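Hand-Held Gripper Sessions, Bedding Tasks: Walkthrough Checklist with Comments
Site: Hornum practice room, bed station
Checked by: Ayantu Sisay
September 2022

I love doing this round. The bedding tasks are my favorite thing we teach, and a good station makes such a difference to the demonstrations that I go through the list slowly. Marks are OK, FIX or WATCH. Comments follow each item, and replies from the team are left in where they came.

Part A. The tool

A1. Base plate seated, no play when twisted. OK.
Firm in the hand. Whoever retightened it since May did a lovely job.

A2. All finger screws present and snug. OK.
Checked with the hex key, both fingers. No rounded sockets.

A3. Fingers open fully and close tip to tip without scraping. OK.
Smooth all the way. Close it slowly by hand before the first take and listen. A dry click means stop and clean.

A4. Lens wiped, nothing across the view. OK.
Use the soft cloth in the drawer, please, and not your sleeve!

A5. Handle grip clean, wrist strap intact. WATCH.
Strap stitching is starting to go on one side. Fine for this month. I've put a new one on the Haugland order.

Part B. The cloth work

B1. Cloth can be pinched and lifted without catching the cover underneath. OK.
Tried it myself with the blue piece on top of the duvet. Pinch from above, close, wait a beat, lift. When the duvet comes up with it, open and start over, and mark the take as a miss. Misses are useful too, so keep them, just label them. 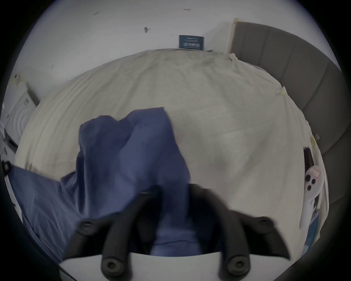 Joar Hovland: I'd change the wording on B1. "Wait a beat" means something different to everyone, and I've watched people yank the cloth the moment the fingers close. The policy copies that faithfully. Can we say "close fully, then lift"? Also, I get far fewer misses if I go in with my elbow low and the wrist straight. Might be worth adding for new people.

Good, taking both. B1 now reads "close fully, then lift, elbow low." Seul-gi Kong tried the low elbow straight after and liked it so much she redid her whole morning set.

B2. Start position of the cloth varied between takes. FIX.
We are getting too neat. I looked back over one set of 28 takes and the cloth started in nearly the same spot every time. Toss it. Bunch it up, leave it half folded, push it toward the far side. The robot will meet all of those and we want it to have seen them.

B3. Speed natural and steady. OK.
So much better than in spring. Somebody folding at an ordinary household pace gives us a take we can really use. Very slow ones look careful but they train a very slow robot.

B4. Free hand stays out of the way. WATCH.
Two takes in the last set had a helping hand come in to straighten a corner. I know, the urge is strong. If the tool can't do it, the take should show that.

Part C. The bed and the space next to it

C1. Bed does not shift when leaned on. OK.
Leaned on it with both hands, pushed from the foot end, no movement.

C2. Sheet held in place at the edge, any pin fully closed. OK.
Run a finger along the edge before you start, with the tool set down. An open pin near a moving hand is the one thing on this page that would really worry me.

C3. Phones and small items off the working area during takes. FIX.
They keep creeping back onto the bed. Pockets or the shelf.

C4. Clear step back from the bed on the working side. OK.
You need room to pull the tool up and away at the end of a fold. Practice the exit once before recording, fingers closed, so you know where your heels go.

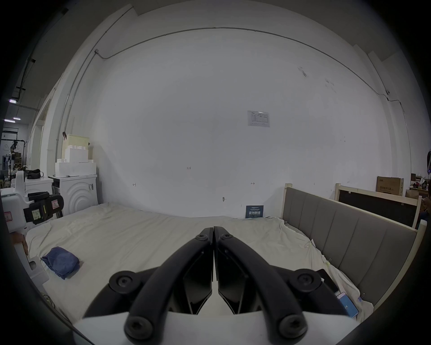

C5. Cables and power leads off the floor where people stand. OK.
Nothing underfoot. Thank you, Teodor Myklebust, for the tidy-up.

C6. Lighting even, no strong shadow from the operator. OK.
Standing a half step to the side helps with this.

Part D. The operator

D1. Break taken every 35 minutes. WATCH.
People skip it when a run is going well, and I understand completely, I do it myself. But wrists get tired before you notice, and the lifts get shaky. Set the timer.

D2. New operators shadowed for one full set. OK.
Sølve Solberg did his at Hisden and came in already comfortable with the tool.

D3. Takes logged with hit or miss before the next one starts. OK.
The log stands at 119 for this task, every line filled in. Great work, everybody.

To fix before the next session: B2, C3.
To look at again: A5, B4, D1.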